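# The Bottle Job

Tharindu Sikder had been at Lenora for 4 years and had never been asked to write a chore list before. The request came on a card taped to his monitor. Things people do at home or on a shop floor, it said, that take less than a minute. Rank by how annoying.

He wrote 90 of them. Folding a fitted sheet was first. Somewhere past the middle he had put "pick up an open bottle and set it where it belongs," and that was the one Gittins chose for the customer visit. Gittins liked a task people would recognize.

The customer was Stakitz, a chain of small kitchens that wanted its back counters run at night without staff. They had already turned down the Treketti system, which could stack trays well enough but couldn't be trusted with anything open.

## Morning

Tharindu started the arm and stood back with his coffee. A plastic bottle doesn't weigh much, and the hard part is how little it takes to tip one over. A person closes a hand on it and knows. The arm had to work that out from a few numbers and a close view of white plastic.

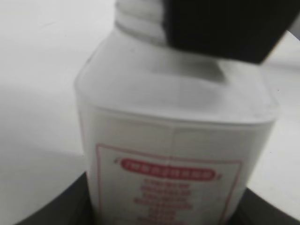 Gittins asked whether it would be ready by February, and whether ready meant it could do the job or only that it could be shown doing the job. Tharindu said those were two different dates. Gittins wrote both words on the back of an envelope and went to take a call.

The log said 611 attempts since the project opened. Of those, 409 had been marked good. Tharindu had marked most of them himself, and he knew how generous he had been on the days when he was tired. A bottle that ended up standing got a check mark. Whether a cook would have put up with how it got there was another matter.

His mother had worked a counter like the ones Stakitz ran. She could cap, wipe and shelve a bottle while arguing with the bread man. He had told her once what he did for a living and she asked how fast the thing was. He changed the subject.

He sent the arm back to its start pose and watched the feed while it opened its fingers on nothing.
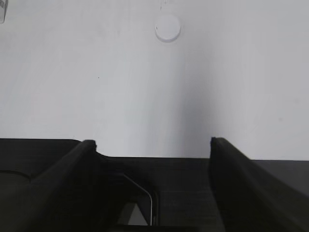 ## Afternoon

The woman from Stakitz arrived early and didn't want the slides. She asked for a chair and a bottle with the top off.

"Does it know there's something in there?" she said.

"It knows where the bottle is," Tharindu said. "It doesn't know about the inside."

"My people know about the inside."

"Yes."

He pressed the key. The arm came in low from the side, slower than he would have liked. She leaned forward with her elbows on her knees and kept her eyes on the liquid.
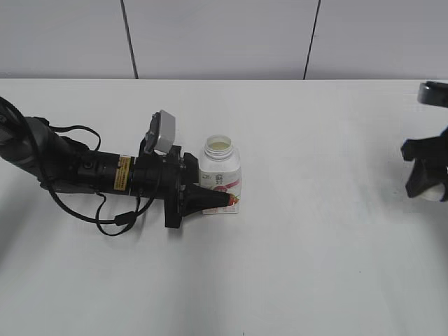
## After

She stayed for 4 more tries and asked to see the log, including the bad ones. He gave her all of it. She read for a long time, then asked what the machine did when it wasn't sure.

"It keeps going," he said.

"Then I can't have it at night. I could have it in the day, next to somebody."

Gittins said day work was not what they had priced. She said she understood that, and put on her coat.

When the room was quiet Tharindu took out his list, crossed off nothing, and wrote a new line at the bottom: stop and wait for a person. He gave it no rank. Then he put the cap on the bottle and carried it to the sink.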